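Home About Rooms Linens Garden Archive Contact

The guest room is finally a guest room

I have been wanting to write this one up for months! The little room at the back of the house has had about five lives since we moved in (sewing room, box room, a winter as the place where the tomato seedlings went to sulk) and this August I decided it was going to be a proper bedroom for visitors, with a proper bed, and that I would do the whole thing with stuff we already had plus a small pile of money. The small pile was 907 dollars. I'll get to where it went.

First, the bed. I went back and forth on a double for ages. Everyone told me to get a double. But the room is narrow, and I once stayed in a rental where you had to shuffle sideways around a huge mattress to get to the window, and I've never forgotten my poor shins. A single gives you a floor to put your suitcase on. Most of our visitors come one at a time anyway, and the couples can have the pull-out downstairs, which has been re-sprung and is much nicer than it sounds.

The headboard is the part I'm silliest about. I found it at Dustgate, the secondhand barn out past the reservoir, leaning behind a stack of doors. It's wood, a lovely warm orangey brown, the kind of color that was completely out of fashion for a while and that I have always loved. It was 18 dollars. Eighteen! I cleaned it with a soft cloth and a tiny bit of oil soap, went over it twice with wax, and left it alone. Please don't paint these. I know, I know, everyone's house is their own, but this color goes with everything pale and it makes a room feel like late afternoon even when it's raining.

The bedside table came from my aunt's house and is a much lighter wood, more like honey. I worried for a bit that the two wouldn't get along. They do! I think having them clearly different works better than having them nearly the same. If you put two browns together that are just a shade apart, one of them always looks like a mistake.

Now, bedding, my favorite subject on earth.

I used to be a bedspread-and-six-cushions person. I'd make the bed up for guests like a shop window, and then I'd come in at night and find all the cushions in a heap on the floor, with the spread on top of them. So this time I kept it plain. The order I go in, for anyone who wants it:

Skirt first, before the mattress goes on, and take the time to get the corners right, as you will not want to do it again. Mine is beige with loose gathers. I know bed skirts are a bit grandmotherly, and I don't care, they hide the spare blankets and the folding luggage rack and the box of Christmas lights I haven't found a home for.

Then the fitted sheet, also beige, near enough to the skirt that the whole base of the bed reads as one thing. I iron the pillowcases and I do not iron this.

Then the duvet, white, with a bit of texture to it so it doesn't need anything on top. I shake it from the foot end, let it land where it lands, and turn the top back in a big soft fold so you can see the bed is ready for somebody. A duvet pulled tight up to the headboard looks to me like a bed that doesn't want you in it. Leave some wrinkles! It's a duvet, it's supposed to be squashy.

Pillows last. Two of them, both white, in plain cases with that flat border around the outside. I've tried the cases with lace and I've tried the ones with buttons (buttons in your ear at three in the morning, no thank you) and the flat border wins every time. The pillows are from Verbeke, which is a tiny bedding shop two towns over where they let you lie down on things for as long as you like. I lay down on things for a very long time. One is bigger and firmer, for people who read, and the other one is softer. You'd be amazed how many people have told me over breakfast which one they picked, as if it were a personality test.

The walls are cream. I had 12 sample cards taped up for most of a spring and I could walk you through the differences between every one of them, but you'd be asleep by number four. The one I ended up with is a Broltico shade, and in the can it looked like custard, and I had a bad evening over it. Once it dried it calmed down into a really pale, quiet cream that changes with the light. Two coats, and a third behind the door where there used to be a hook.

The floor was already in and I'm so glad I left it. It's dark brown and streaky, and I had plans for a big rug that would cover nearly all of it. Then I put the beige skirt in there and saw the two next to each other and changed my mind on the spot. There may be a small rug one day, just something for bare feet in winter.

Curtains! So this is where most of the 907 went, and I'd do it again. The window looks straight out into the green of the garden, beautiful at breakfast time and far too bright at five in the morning in summer. I used to have thin white ones and every guest came down looking like they'd been up with a newborn. I ordered these from Goddale, dark gray, heavy, full length, and they took forever to arrive and were folded so hard in the parcel that I've been fighting a crease ever since. I've steamed it. I've hung a damp towel over it. I've spoken to it firmly. It's better than it was, and I'm told it will drop out on its own by the time the heating goes on.

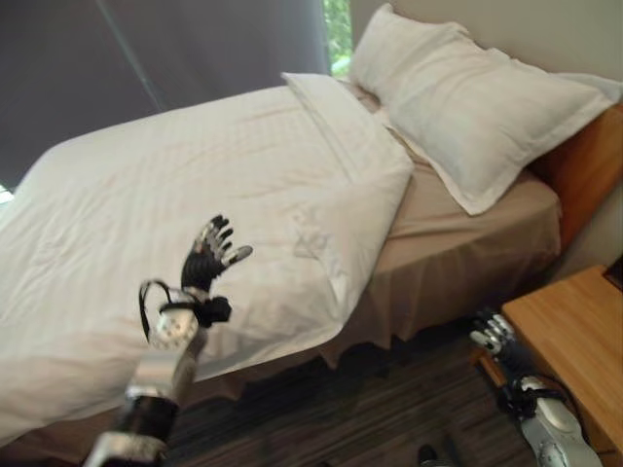 I did wonder if dark gray would be too gloomy with the cream and the white, and I held off for a long while thinking I should go with oatmeal or something safe. But the gray makes the white look so much whiter, and the wood glows next to it. Some light still sneaks in at the edge if you don't tug the curtain all the way over. I quite like that, though I may add a little magnet to the wall side for the serious sleepers.

A few things still on my list. I want a reading lamp that clips to something, because the table isn't big and I'd like there to be space for a glass of water and a book and whatever people empty out of their pockets. I want a hook rail for coats. I'd love one picture for the long wall, and I've been looking at old botanical prints, but every one I like turns out to be either the size of a stamp or the size of a door.

And I owe you all a post on washing duvets at home, which I have been promising since forever. My last duvet post has had 2,847 visits, more than everything I've ever written about the vegetable patch put together, so clearly we are all lying awake thinking about the same thing. The short version is to go to the big machines at the laundromat, use half the detergent you think you need, and put clean tennis balls in the dryer with it. The long version has a spreadsheet.

If you've done a small spare room, tell me what you put in it that people used. I'm especially curious about luggage racks, and whether anybody has ever had a guest touch the little dish of wrapped mints. Ours has had the same mints in it since spring and I'm starting to think I should eat them myself.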